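프라릴니스, 중소 식음료 사업자 위한 재보험 연계 보험중개 조직 신설… 구한결 본부장 선임

언더라이팅 경력자 합류로 인수심사부터 보상 상담까지 한 팀에서

보험중개 전문기업 프라릴니스(Prarilness)가 8월부터 중소 식음료 사업자를 전담하는 기업보험 조직 '푸드비즈니스본부'를 운영한다고 밝혔다. 초대 본부장에는 구한결(Han-gyeol Koo) 전 벡클로(Veklow) 재물보험 심사팀장이 선임됐다.

푸드비즈니스본부는 식당, 제과점, 반찬 제조업체, 소규모 급식업체, 공유주방 입점 사업자의 화재보험과 영업배상책임보험, 생산물배상책임보험, 기업휴지보험을 다룬다. 그동안 프라릴니스에서 이 업종의 계약은 지점별로 나뉘어 관리돼 왔다. 같은 업종인데도 지점에 따라 설계 방식이 달랐고, 갱신 때마다 담당자가 바뀌어 고객이 사업장 설명을 처음부터 다시 해야 하는 일도 적지 않았다. 앞으로는 최초 상담부터 갱신, 사고 접수 후 상담까지 한 명의 담당자가 이어서 맡는다.

구 본부장은 대학에서 통계학을 전공하고 손해사정 보조 업무로 보험업계에 들어왔다. 이후 벡클로로 옮겨 재물보험 인수심사를 맡았고, 심사팀장 재직 중에는 전통시장 점포와 소규모 식품공장의 위험도를 평가하는 내부 기준을 새로 정비했다. 심사역 시절 시장 골목을 직접 돌며 점포의 전기 배선과 환기 덕트를 확인하던 일을 지금도 가장 즐거웠던 업무로 꼽는다.

구 본부장은 "심사하는 자리에 오래 있다 보니 조금만 손보면 훨씬 좋은 조건을 받을 수 있는 사업장이 정말 많다는 걸 알게 됐다"며 "그 이야기를 사장님들께 직접 전할 수 있는 자리라 무척 설렌다. 주방 바닥에 쪼그려 앉아 배수구를 들여다보는 일부터 다시 시작하겠다"고 말했다.

프라릴니스는 본부 출범에 앞서 기존 식음료 업종 고객 526곳의 계약을 전수 검토했다. 이 가운데 426곳에서 가입금액이나 담보 구성을 조정할 필요가 있는 것으로 나타났다. 가장 흔한 사례는 개업 당시의 시설 가액으로 계속 갱신해 온 경우였다. 오븐과 냉장설비를 추가로 들이고 매장을 넓혔는데도 보험가입금액은 그대로여서, 사고가 나면 실제 손해액보다 적게 보상받을 가능성이 있었다. 배달과 온라인 판매를 시작하면서 생산물배상책임 담보를 추가하지 않은 곳도 여럿이었다.

검토를 이끈 지종대(Jong-dae Ji) 계약관리실장은 "처음에는 서류만 보고 끝낼 계획이었는데, 전화를 드려 보니 다들 하실 말씀이 많으셨다"며 "어떤 사장님과는 한 시간 넘게 통화했다. 덕분에 서류에 없던 지하 창고며 옥상 실외기까지 알게 됐고, 그게 고스란히 이번 상담 양식에 들어갔다"고 전했다.

새 상담 양식의 이름은 '콩(Kong)'이다. 사업장 면적과 업종, 조리 방식, 주요 설비, 영업시간, 직원 수, 배달 비중을 두 쪽 분량으로 정리하며, 작성한 내용은 갱신 시점까지 보관돼 바뀐 항목만 고치면 된다. 작은 가게에서도 부담 없이 쓸 수 있게 하자는 뜻에서 직원들이 투표로 이름을 정했다. 고객이 직접 작성해도 되고, 담당자가 방문하거나 전화로 물어 대신 작성할 수도 있다. 영업 준비로 바쁜 사업자가 많은 점을 고려해 전화 상담은 오후 3시부터 5시 사이에 집중 배정한다.

재보험 분야에서도 반가운 얼굴이 합류했다. 식품 제조업체처럼 한 건의 사고 규모가 커질 수 있는 계약은 원수보험사가 단독으로 인수하기를 꺼리는 경우가 있다. 프라릴니스는 이런 계약의 출재 협의를 지원하기 위해 재보험 중개사 푼디스(Pundis)와 업무 협약을 맺었다. 푼디스에서는 쓰지 사야카(Sayaka Tsuji) 아시아 특약 담당 이사와 제일런 액터버그(Jalen Achterberg) 수석 계리사가 협업 창구를 맡는다.

쓰지 이사는 재보험 업무 경력 34년의 베테랑이다. 클레임 분석 업무로 출발해 임의재보험과 특약재보험을 두루 거쳤으며, 후배 언더라이터를 대상으로 한 사내 강의를 꾸준히 맡아 왔다. 쓰지 이사는 "규모가 작은 식품공장의 계약일수록 현장을 잘 아는 중개사의 설명이 조건을 바꾼다"며 "프라릴니스에서 보내온 첫 자료가 대단히 꼼꼼해서 우리 팀 모두 기분 좋게 놀랐다"고 말했다. 액터버그 수석은 업종별 손해율 자료를 정리해 요율 협의에 필요한 근거를 제공할 예정이다.

푸드비즈니스본부는 기업휴지보험 안내에도 힘을 쏟는다. 기업휴지보험은 화재 등 약관에서 정한 사고로 영업이 중단됐을 때 줄어든 이익과 계속 나가는 고정비를 보상하는 상품이다. 임차료와 인건비 부담이 큰 식음료 업종에서 쓰임새가 크지만 아는 사업자는 많지 않다. 담보 범위와 보상 기간은 상품마다 다르므로 본부는 사업장별 매출 자료를 바탕으로 필요한 보상 기간을 함께 따져 보는 상담을 제공한다.

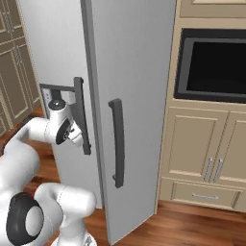
냉장고 문과 손잡이를 표현한 컴퓨터 그래픽 이미지.

냉장·냉동설비 관련 상담 항목도 새로 마련됐다. 설비 자체의 손해와 보관 중이던 식재료의 손해는 서로 다른 담보로 나뉘는 경우가 많고, 정전이나 기계 고장에 따른 손해는 기본 화재보험만으로 보상되지 않을 수 있다. 담당자는 현재 계약의 약관을 확인한 뒤 빠진 부분이 있으면 특별약관 추가 여부를 안내한다. 구입 영수증과 설비 점검 기록을 미리 준비하면 상담이 한결 수월하다.

보상 상담은 후쿠다 레이코(Reiko Fukuda) 고객지원팀장이 총괄한다. 일본계 손해보험사에서 배상책임 클레임을 담당했던 후쿠다 팀장은 한국어와 일본어 상담이 모두 가능해 일본인 사업자와 일본산 식재료 수입업체의 문의도 함께 맡는다. 후쿠다 팀장은 "사고가 난 날에는 누구나 당황한다. 어떤 사진을 찍어 두고 어디에 먼저 연락해야 하는지부터 차근차근 알려 드리겠다"며 "궁금한 점은 사소해 보여도 편하게 물어봐 주시면 좋겠다"고 당부했다.

프라릴니스는 본부 운영 첫 달에 기존 고객을 위한 설명회도 연다. 설명회에서는 구 본부장이 인수심사에서 자주 확인하는 항목을 소개하고, 지 실장이 콩 양식 작성법을 안내한다. 질의응답 시간에는 가져온 보험증권을 함께 읽어 보는 자리도 마련된다. 참가비는 없으며, 일정과 장소는 고객별 담당자가 개별 안내한다.

프라릴니스 소개
프라릴니스는 중소사업자의 재물보험과 배상책임보험을 중심으로 하는 보험중개 전문기업이다. 위험 진단, 보험 설계, 계약 관리, 보상 상담 서비스를 제공한다.

※ 보험계약 체결 전 상품설명서와 약관을 반드시 확인하시기 바랍니다. 보상 여부와 지급액은 개별 약관과 사고 내용에 따라 달라질 수 있습니다.

보도자료 문의: 프라릴니스 홍보 담당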